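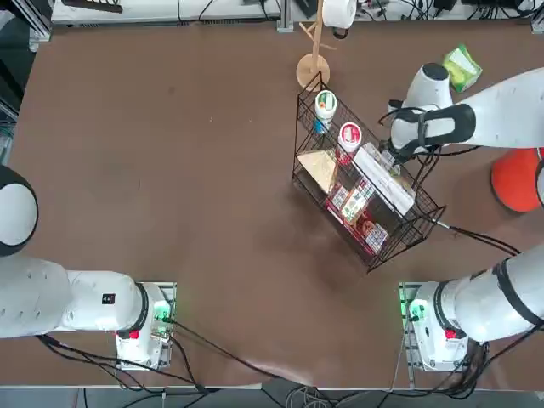 Can the Clallden two-arm kit be put on a table we already own?
It can be fixed to any flat, strong table where the front or back edge is free for the two base plates. You need 4 clamps or bolts for each plate, and the table should not shake when you push it with your hand.

Clallden Two-Arm Table Kit: gallery
Page updated 2025-01-26

Welcome to our gallery page. Sillness sells and rents the Clallden kit to small workshops, colleges and shop planners who want to try handling of everyday goods with two arms. We receive many letters which ask the same thing: does it work only with clean cubes and blocks? For this reason we show the kit with groceries and kitchen things, as our customers normally use it.

About the first picture: wire basket with mixed groceries, the right gripper on a corner of the rim. A thin wire rim is a good test for the fingers, as there is not much surface to hold. For baskets of this type we advise the soft finger pads, which are included in the rental set and can be ordered separately for the purchase set.

Some information before you continue. The kit comes in 9 boxes and the weight of all together is 47 kg. Please have two persons ready for the delivery. The mounting plates, the cables and the printed handbook are inside. The table is not part of the kit. The handbook is in English only at the moment, the German one will follow.

The price of the rental set is 2417 euro per month, with one day of training at your place. The training is made by our partner Vavbridge, and you can choose the date when you make the order. If you decide later to buy, the first month is taken off from the price.

Second picture: both arms over the table, an orange-red cup in the right gripper, and the wire rack with jars, boxes and a wrapped sandwich standing between the bases. Round cups and triangle packages need different finger openings, and these you can save in the software under your own names. 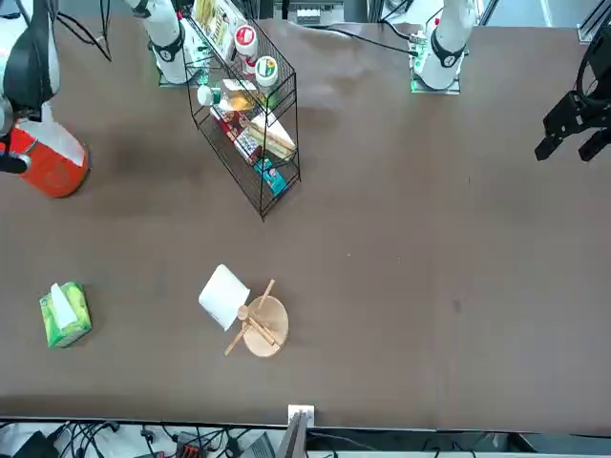
Siddiqui wrote to us that the saved finger openings are useful, but after the software update in November they had to enter all of them again, and they would like a way to export the list to a file. We agree with this remark. The export is now in the test version, and customers with a rental contract can ask for it without extra cost.

For a visit to our showroom or a written offer, please use the contact form. Kindly write in the message the length and depth of your table and which goods you want to handle.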